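Two-slot toaster

The two-slot toaster is a countertop appliance that browns sliced bread by radiant heat. It is the default toaster of small households, and of large households that have learned to wait. A typical model has a pair of parallel slots, a lever, and a browning dial whose numbers mean whatever the manufacturer felt they meant.

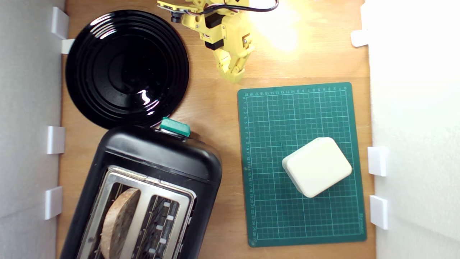

A two-slot toaster with one slice in the left slot.

Layout

Most two-slot models put both openings in a metal top panel, with the lever at one end of the body. Cheaper versions use plastic for the housing. Color is generally black, white or steel -- the Plultine catalog once offered 36 finishes, 5 of which anyone bought. 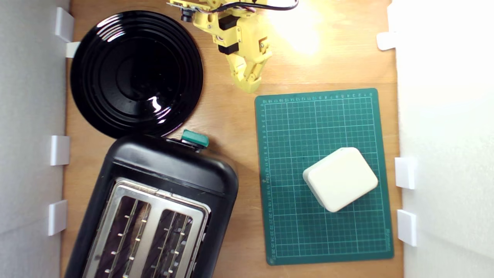
Slots vary in width more than in length. Early Vomcombe models were built for factory bread and treated a bagel as a hostile act. Inside each slot, thin guide wires keep the slice away from the heating elements, and they are easiest to inspect when both slots are empty. Crumbs pass between them and collect in a tray, where they may remain for the life of the appliance.

Operation

The slice is lowered by the lever, which also switches on the current. On the Kovgate 713 the lever had to be held down for the first few seconds, a feature the manual called "assisted start." 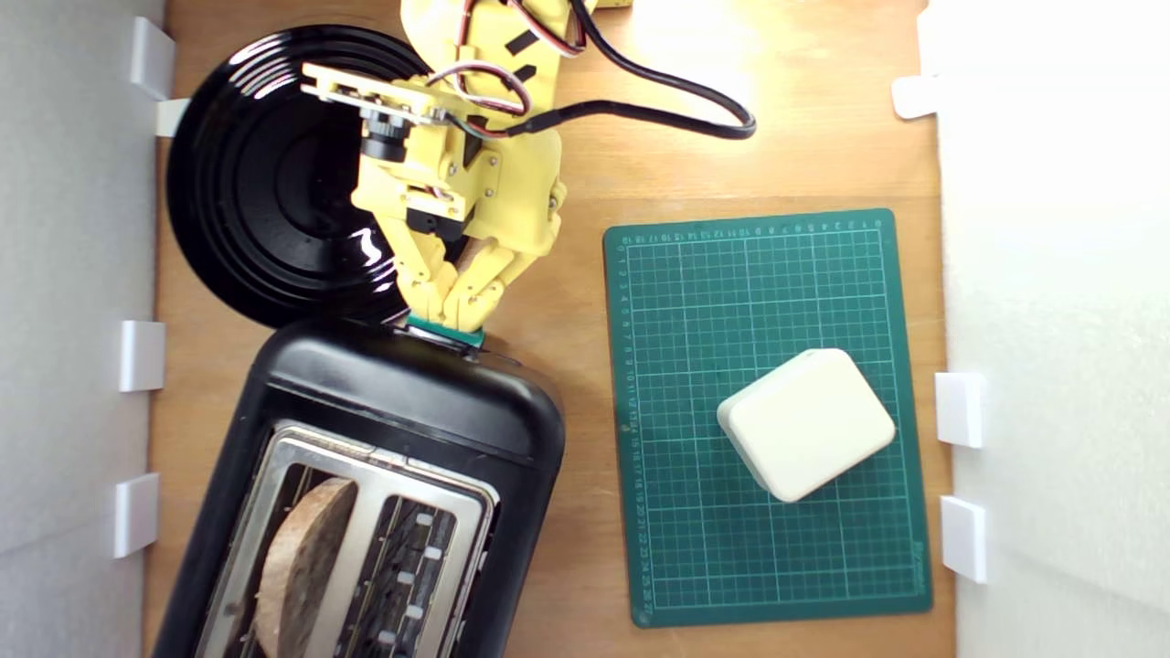
Later designs used an electromagnet to hold the carriage down, releasing it when the timer ran out. Toasting a single slice is permitted in either slot, although some makers mark one for the purpose. The marking is widely ignored.

Placement

Manuals call for clear space on all sides and nothing overhead. Kitchens supply a plate, a cutting mat and whatever else was already there.
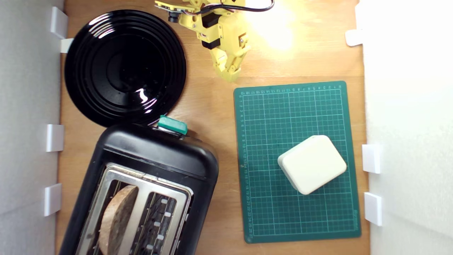

Pak-hei Tsang objects that the manuals are no help in any case, having found 53 warnings in the Fajardo booklet and not a word on how to get a stuck crust out. The usual advice is to unplug the toaster, let it cool and turn it upside down over a sink.

See also: Bread slicer; Crumb tray; Toast rack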